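Home Topics Ask Unanswered Log in

Getting ink out of a cotton tablecloth - already washed it once

inkyfingers47
January 2021

Ok so ballpoint on a light cotton tablecloth, about the size of a palm. Blue. I didnt see it until after it went thru a warm wash with the towels. Not dried yet, its hanging over the tub. Tried dish soap and cold water, got a little blue on the rag but the mark is still there. It's from the Heltness outlet and they don't make that size anymore so I'd like to save it. Is it too late? Hairspray - yes or no?

3 comments 2 shares

tuesdaybleach

Not too late. The dryer is what sets it, so good call leaving it wet. Skip the hairspray, the new stuff barely has alcohol in it and you end up washing out hairspray too. Plain rubbing alcohol from the drugstore.

Old towel folded under the stain, ink side down. Dab from the back with a cotton ball, change the cotton when it turns blue. Move the towel to a clean spot a lot. Mine took 20 minutes and I was ready to quit at ten.

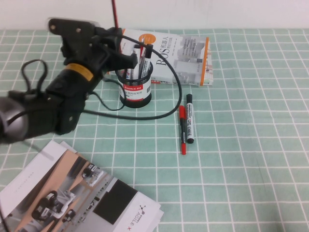 Then rinse cold, rub in a little liquid detergent, let it sit and wash again by itself. Check before you dry it. If theres still a shadow do the whole thing over. Try the alcohol on a corner of the hem first, some prints bleed.

14 found this helpful Reply

mapleandlint

Agree with the above except I'd do it in a bowl. Stretch the stain over the bowl, rubber band around it, drip the alcohol through slowly. Less rubbing so the cotton doesn't go fuzzy. Open a window.

Also if it's gel ink and not ballpoint this may not do much. I had a Bandus gel pen leak on a pillowcase in November and alcohol did nothing, oxygen bleach soak overnight got most of it. Most, not all. You can still see it if you know where to look.

6 found this helpful Reply

ggrover2

milk. soak it in milk, my aunt swore by it. or put a fruit bowl on the spot

1 found this helpful Reply

inkyfingers47

Did the towel thing twice, its down to a pale smudge. Going to try the bowl tonight. Not doing milk sorry

Share Follow 40 views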